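Review: the Mimlow two-arm practice simulator, tried at the Brulldale open day

Reviewed by Parveen Samarakoon

I went to the Brulldale open day in November mainly to look at the Mimlow, a software package that lets you program and drive a two-arm robot on screen before you go near a real one. Our sorting room has been talking about a two-arm cell for a while and I wanted to know if the simulator was worth buying ahead of the hardware. The organisers put each visitor at a desk for a full session, with a demonstrator between every two desks. Mine was Boonsong Chuensuk, who knew the program well and didn't try to sell me anything.

The licence is $1,489 for a year on one computer. There is a training licence at $542 with the same scenes but no export, so whatever you build in it stays in it. Both run on an ordinary office desktop, which was what we had on the day.

Installation had been done for us, so I can't comment on that. Start-up was slow. Once the program was open it ran smoothly and I had no crashes, though the desk behind me had one when somebody loaded a second scene without closing the first.

The starter exercise is called Sort One. You get a plain table, a small blue cylinder with a black top, and two trays side by side, one blue and one grey. The arms are white with dark two-fingered grippers. The job is to pick up the cylinder and put it in the tray of the matching colour. It sounds too simple to be useful, but the cylinder starts over to the left and the trays are on the right, so you have to decide early which arm does what.

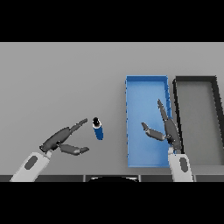
Handling and Automation Group, Thongsuk Technical College

With both grippers open and the left one coming in at the cylinder, the sensible next step is to think about the right arm. Leave it over the blue tray and you have to plan the drop around it. I parked mine back toward the near edge and did the whole move with the left. Cempaka Nasution, at the next desk, tried a handover between the two grippers and needed several goes to get the timing right. The program lets you do either and doesn't mark one as correct.

Control is by a pair of hand controllers or by mouse and keyboard. The controllers are much better. With the mouse I kept turning the wrist when I meant to move the forearm, and the undo key only goes back one step. The controllers are extra, at $1,065 the pair, and I think that should be stated more clearly on the price sheet.

The picture itself is clean and the shadows help you judge how high a gripper is above the table. Depth is still the hard part. The view is from above at a slant, and I closed the fingers short of the cylinder twice before I got used to it. You can change the viewpoint, but the setting is three menus down and should be a button.

Saving and replaying worked well. Each attempt is kept as a recording you can step through, and Boonsong used mine to show where I had swung wide of the tray wall. For teaching new staff that would be the feature I'd use most.

The printed manual is thin and the colour codes in it don't match the ones on screen. Sarita Rawat from Nistico, who gave the afternoon talk, said a new manual is on the way and the present one is available as a file in the meantime.

I'd buy the training licence and one pair of controllers for a group our size. The full licence only makes sense if you already have the arms and want to send programs across to them. Four stars out of five, with the missing star for the manual and the mouse control.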